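3.2 Where households keep the recipe

We began with a simple question – when a family in Rilton says it makes the potato dumpling "the way it has always been made," where does that way live? Of the 388 households that answered our survey in September, very few owned a cookbook with the dish in it. Most pointed us, kindly and at some length, to a card, an envelope or an aunt.
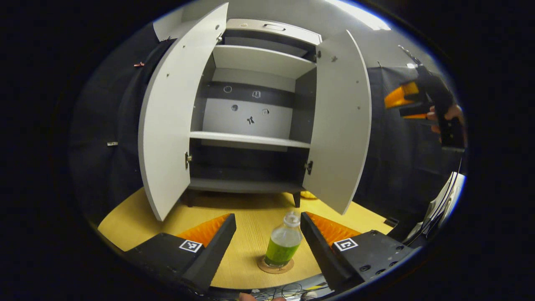

Figure 2. Cabinet with both doors open, showing the interior shelves.

We then visited 30 of these homes, and we remain grateful for how well we were fed. In Grotell the dough is made with cold mashed potato and rested overnight; in Drekgate it is raw potato, grated and squeezed hard in a cloth, and cooks there were quite firm with us on the point. Only 9 of the cards we copied gave a measured amount of flour.

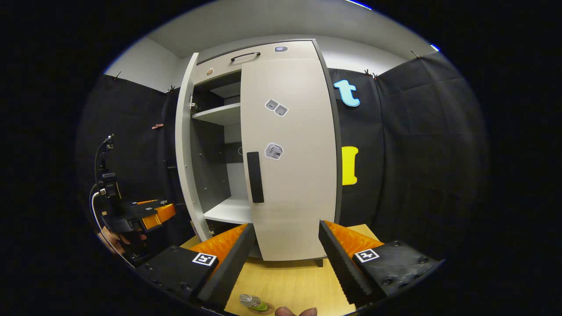

The rest said "enough," or left it out altogether, which fits what the Salameh study found for flatbreads. Two cooks let us weigh their flour as they worked – and both came out heavier than they had guessed, to their great amusement. We return to these weights in Section 4.

Print this article | E-mail this article
Last updated: September
Contact us | Copyright Rilton Foodways Papers | Back to top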